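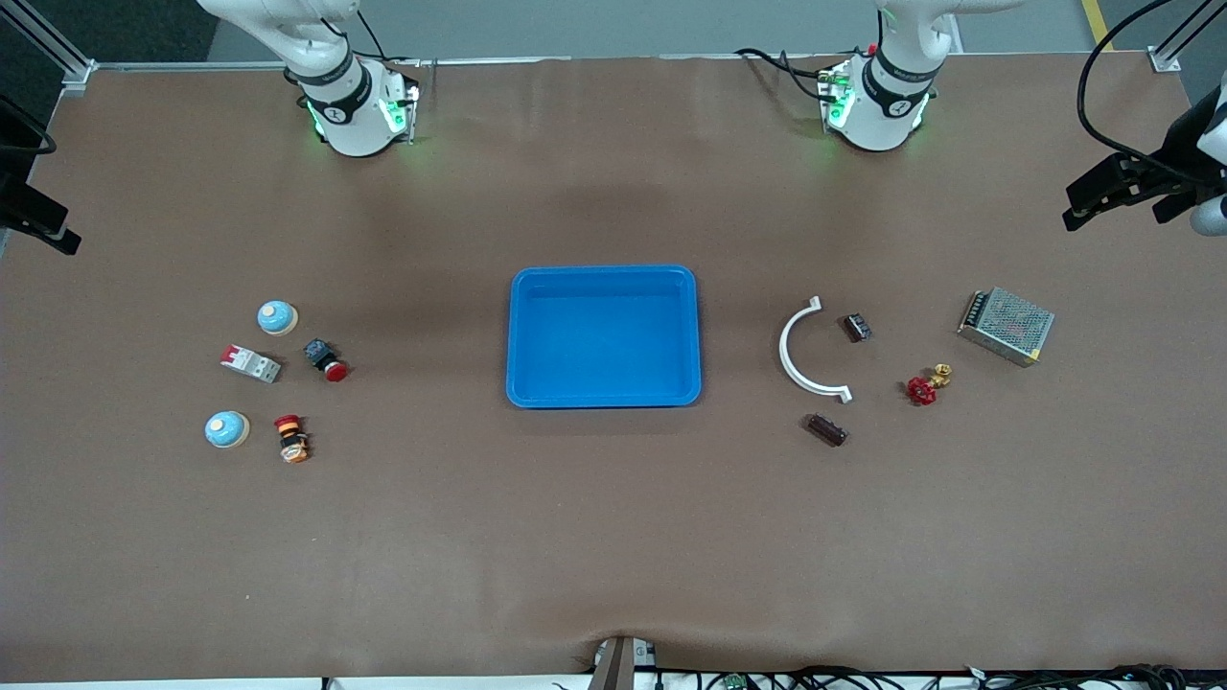 Bimanual sorting study, results note and request for comment

Posted by skamby_lab_admin
Apr 6, 2026

The Skamby group is circulating the following summary of its work on start-state variation in two-arm sorting before the written report is submitted to the Storthorpe review panel. The question under study was whether a policy trained on demonstrations with a fixed object layout loses more performance when the objects are moved or when the receiving container is moved. Each episode begins with the parts divided between the two sides of the table and the blue tray empty in the center, so that the left arm and the right arm each have work within their own reach. Parts are drawn from a stock of ordinary electrical and plumbing items, among them pushbuttons, an emergency stop button, a circuit breaker, a power supply unit and a brass valve with a red handwheel. An episode is complete when every part is inside the tray and both grippers have withdrawn.

We collected 1,000 demonstrations by teleoperation. Of these, 700 were used for the fixed-layout condition and the remainder were reserved for the varied-layout condition, in which the operator rearranged the parts before each episode. The same network and training schedule were used throughout.

The principal finding is that the policy trained on varied layouts completed more test episodes than the fixed-layout policy, despite the smaller quantity of data. The difference was largest when the tray was displaced toward either arm. Comments on method are welcome in this thread. Comments on funding should go through the usual channel.

Reply from vullex_methods

Thank you for posting this ahead of the panel. Our office has one substantive concern. The two conditions differ in layout, and they also differ in size and in the order of collection. If the varied-layout demonstrations were recorded last, the operators had by then completed a large number of episodes and may have been producing smoother and shorter trajectories. In that case part of the reported gain belongs to operator practice. Please state the order of collection and whether the same operators served in both conditions.

Reply from skamby_lab_admin

The varied-layout demonstrations were recorded last. The same operators served in both conditions. We accept that this is a confound and it will be listed in the limitations section. We note that mean episode length did not change appreciably between the first and second halves of the fixed-layout set, which suggests that practice effects had leveled off well before the varied condition began.

Reply from vullex_methods

Episode length is a weak proxy. An operator may take the same amount of time and still correct fewer failed grasps along the way. We would ask for a count of regrasps per episode, by condition. Without that figure we would not support the word "despite" in the summary.

Reply from gripper_notes

I would like to raise a separate point about the object set. The parts are not equally difficult, and a single completion score hides this. A power supply unit in a metal case is a heavy item with flat sides. A small round pushbutton is light and tends to roll out from between the fingers if the approach is off center. The valve has a handwheel that can be grasped from several directions, and some of those grasps leave the fitting hanging at an angle where it strikes the wall of the tray. Would the group consider reporting results by part? In our own work the average concealed the fact that nearly all failures came from 2 items.

Reply from skamby_lab_admin

A table by part has been prepared and will appear as an appendix. The pattern is similar to the one described. Failures were concentrated in the pushbuttons and, to a lesser extent, in the curved plastic bracket, which the policy sometimes picked up by one tab and then dropped on the wall of the tray. The power supply was placed reliably in both conditions.

Reply from storthorpe_reader

I am not a member of the panel and write in a personal capacity. I disagree with the suggestion that the main result should be held back until regrasps are counted. The comparison of interest is what happens when the tray moves. Operator smoothness should help the policy with the tray in any position. It does not explain why the fixed-layout policy continued to release parts at the original center position after the tray had been shifted. That behavior indicates that the policy had learned a location and was paying little attention to the container.

Reply from vullex_methods

The release behavior is interesting and we do not dispute it. The summary as posted, however, makes a general claim about completion rates, and that is the claim to which our objection applies. If the group wishes to lead with release position, it should report the distance between each release point and the center of the tray, and present completion rate as a secondary measure.

Reply from nicholas_bench

On behalf of the Nicholas bench team, we attempted a partial repetition with our own arms in August of last year, using a gray tray and about 9 displaced positions. We observed the same tendency to release at the old location, but it was weaker than the one described here. Our table covering and tray were close in color to each other, and we had expected that to make matters worse. It did not. We would be cautious about attributing the effect to layout alone until a second laboratory has used the same tray and the same cameras.

Reply from skamby_lab_admin

We are grateful for this information and were not aware of the repetition. Would the Nicholas team be willing to share its displaced positions so that we can run our trained policies on them? We are also prepared to adopt release distance as the primary measure. The regrasp count requires a manual review of the recordings and will take longer.

Reply from nicholas_bench

The positions can be shared. We will send them together with our tray dimensions.

Reply from gripper_notes

If the recordings are to be reviewed by hand in any case, please also log which arm handled each part. I would expect handling across the midline to differ between the conditions, and the data are already there.

Reply from skamby_lab_admin

Noted. The arm assignment will be added to the review sheet.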